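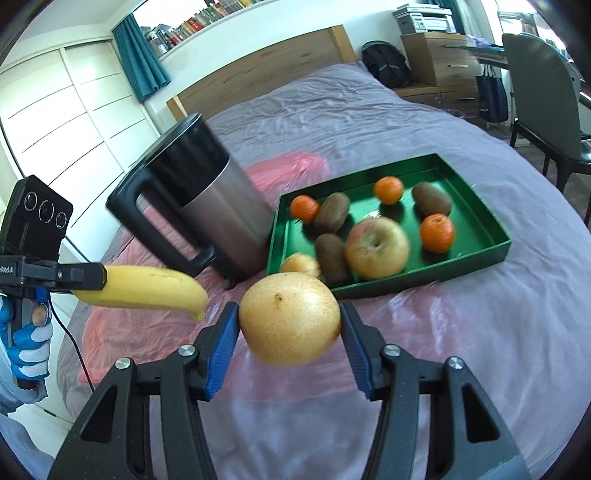 Obst gehöre nicht ins Schlafzimmer, hatte Elaheh gesagt, und ein Wasserkocher schon gar nicht, und wer beides auf dem Bett abstelle, der wolle entweder verreisen oder sei krank. Sie sagte das am Telefon, drei Straßen weiter, mit vollem Mund.

»Ich bin weder noch«, sagte Noura.

»Dann verstehe ich es nicht.«

Noura verstand es auch nicht ganz, aber das hätte sie Elaheh gegenüber niemals zugegeben. Die Küche war seit dem Morgen gesperrt. Im Treppenhaus hing ein Zettel der Hausverwaltung Firkitmont, auf dem stand, die Arbeiten an der Steigleitung dauerten bis sechs Uhr abends. Der gleiche Zettel hatte schon im Januar dort gehangen, mit der gleichen Uhrzeit, und damals hatten sie bis in die Nacht ohne Wasser gesessen. Sie hatte deshalb den Kocher gefüllt, solange noch etwas aus der Leitung kam, und ihn hinübergetragen, und dann das Tablett mit dem Obst, und weil Raed behauptete, die Bettdecke sei frisch gewaschen, hatte sie die rosa Plastikfolie darunter ausgebreitet. Ob Raed die Decke wirklich gewaschen hatte, war eine andere Frage. Sie roch nach Schrank.

»Und jetzt?«, fragte Raed. Er stand am Schreibtisch und tat so, als suche er etwas.

»Jetzt frühstücken wir.«

»Es ist halb zwei.«

»Dann eben nicht.«

Er kam herüber und besah sich das Tablett. Die Mandarinen waren klein, die Kiwis hart, das konnte man ihnen ansehen, fand Noura, aber Raed drückte trotzdem mit dem Daumen auf eine und nickte wie ein Mann vom Fach. Er hatte alles bei Matar gekauft, dem Laden an der Ecke, der neuerdings ein Schild im Fenster hatte: Birnen aus Sondomberg, sonnengereift. Noura glaubte nicht an Sondomberg. Sie hatte auf der Karte nachgesehen und einen Kreisverkehr gefunden.

»Eine Nashi«, sagte Raed und hielt ihr die runde Birne hin. »Schmeckt wie Apfel und Birne zugleich.«

»Einen Apfel haben wir schon.«

»Aber nicht zugleich.«

Sie nahm die Birne und drehte sie. Goldbraun, überall kleine Punkte, als hätte jemand sie mit einer Nadel gezeichnet. Schwer war sie auch. Ihr Onkel Qusai hatte früher von einem Baum in seinem Garten in Pluvcombe erzählt, an dem solche Birnen wuchsen, jedes Jahr mehr, in manchen Jahren so viele, dass er sie den Nachbarn vor die Tür legte und weglief. Als sie ihn endlich besuchte, stand im Garten ein Carport. Der Baum sei erfroren, sagte Qusai. Die Tante sagte dazu nichts und räumte die Teller ab.

»Was hat sie gekostet?«

»Wer?«

»Die Birne, Raed.«

Er sah aus dem Fenster. »Die war im Angebot.«

Das sagte er auch über den Stuhl, den grauen, und über den Drucker auf der Kommode, der seit dem Umzug keine einzige Seite gedruckt hatte. Den brauche man, hatte er erklärt, sobald man ihn einmal nicht habe. Noura fand, dass sich auf diese Weise alles rechtfertigen ließ, auch ein Boot.

Im Flur rumpelte es. Jemand rief nach einem Eimer, jemand anderes rief zurück, Eimer seien unten. Dann war es still, und die Stille gefiel ihr noch weniger als das Rumpeln.

»Rami meint, die werden heute fertig«, sagte Raed.

»Rami hat auch gemeint, wir bräuchten für die Wohnung höchstens 2 Eimer Farbe.«

»Das war eine Schätzung.«

»Und das hier?«

Er zuckte mit den Schultern, schob den Rucksack ein Stück weiter und setzte sich auf die Bettkante. Der Kocher neigte sich, nur ganz wenig, und sie griffen beide danach, obwohl er gar nicht fiel. Danach saßen sie eine Weile so da, jeder mit einer Hand am Griff, was bei nur einem Griff nicht bequem war.

»Hast du ein Messer?«, fragte sie.

»In der Küche.«

Sie sah ihn an. Dann biss sie in die Birne, mitsamt der Schale, und kaute lange, länger als nötig. Raed wartete.

»Und?«

»Wasser«, sagte Noura. »Sie schmeckt nach Wasser.«

»Na siehst du«, sagte er, »dann haben wir ja welches«, und streckte die Hand aus, damit sie ihm auch ein Stück ließ.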